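Soft Materials Workshop
Session 9: Cutting and Dividing Dough
Handout prepared by Elaheh Soltani, with notes by Oliwia Baran

Read this before the session and bring it with you. Page 2 of the Ulby reader covers the same ground for clay, which is firmer and holds an edge longer.

1. Setting up

Each pair gets one lump of play dough, one metal plate or shallow pan, and one cutting tool. Work on the metal. Dough pressed straight onto a tabletop picks up dust and leaves crumbs that are hard to get off.

Knead the lump until it stops cracking at the surface. Shape it into a short cylinder and flatten the top. A raised rim is fine for this exercise, and it makes it easier to tell later which part of the piece was the top.

Put the dough to one side of the plate so there is room to move the cut part away. Left-handed students may want to reverse the layout.
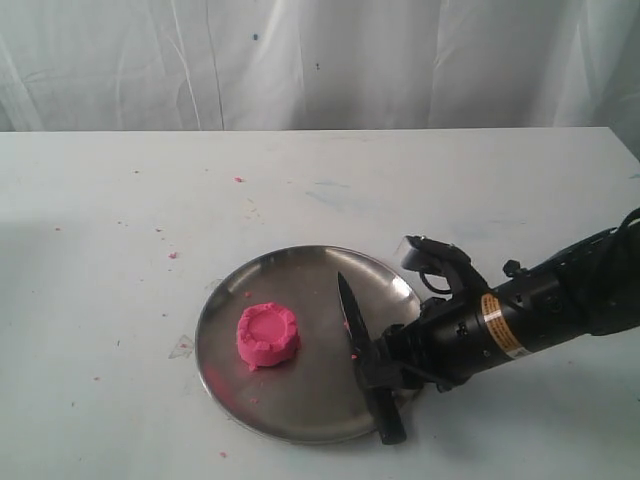
Fig. 1. Short cylinder with raised rim, left side of a steel plate, knife to the right.

2. What to look for before cutting

Check the sides. Rough, crumbly sides mean the dough is on the dry side and will shed pieces. Write down the color, the shape and the state of the surface. Do not fix the shape once you have written it down.

Terms used in this course:
Wall: the side of the piece, from base to rim.
Well: any hollow in the top.
Shed: crumbs that come off in handling. Shed stays on the plate until the end.

3. Making the cut

Press straight down. Sawing drags the dough and tears the wall. Keep the blade clean between cuts, as a film of old dough makes the next one stick.
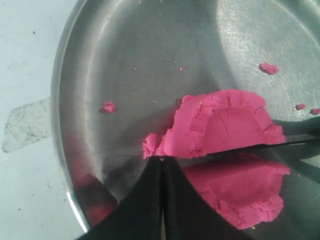

Reading time for the rest of this section: 2 min

A flattened piece with a straight dark edge against it is easy to compare with a ruler. Look at the rounded hollow on top and the small cracks running across it. Cracks like these are worth a line in your notes, and so is any rough lump at the end of a piece.

Polished metal also reflects the dough. When you sketch, draw the piece first and the reflection second, or leave the reflection out. Several sketches from the September group showed two pieces where there was one.

4. To hand in

One sketch from above, one from the side, and 10 lines of notes. Put your pair number on both sheets.

Wrap the dough before you leave. Wipe the plates with a dry cloth and stack them by the sink.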